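Katdale Workshop, Room 2
Bench and floor inspection, Dec 11, 2019
Checked by: Dale Dhillon
Copy to: Fletcher Tomoana

1. Exits and walkways clear
OK. Stool moved back from the side door.

2. Fire extinguisher in place, tag current
OK. Next service is due in February.

3. Power strips and cords
Needs work. The cord behind the Lekota cabinet is pinched against the wall. Pull the cabinet out a couple of inches. Do not use that outlet until it is done.

4. Floor load sign posted by the storage rack
OK. Sign reads 4,000 lb. Last tally sheet says 3,675 lb, so there is not much room left. Ask before adding anything.

5. Lighting over benches
OK. One tube flickers at start-up, then settles.

6. First aid box
Restock. Small bandages are nearly gone. Order a box of 100.

7. Bench top, surface condition
Acceptable. Gray top has faint streaks and smudges, with a darker patch next to the center tape strip. Wipe down with the Nurkura cleaner and check the patch again afterward.

8. Bench top, tape grid
Acceptable, with comments. Blue painter's tape is down in straight lines, a little uneven. Left vertical strip has small kinks and ragged edges. Center vertical is in two pieces. 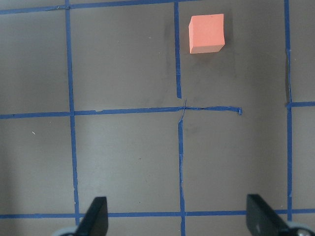

Replace the left strip first. Press new tape down from one end to the other and cut it with scissors, not by tearing. The center line can wait for the next round.

9. Loose items on bench
One small orange foam cube in the grid. No hazard.

10. Waste bins
Emptied.

Open items: 3, 6, 7, 8. Fletcher to sign off on item 3.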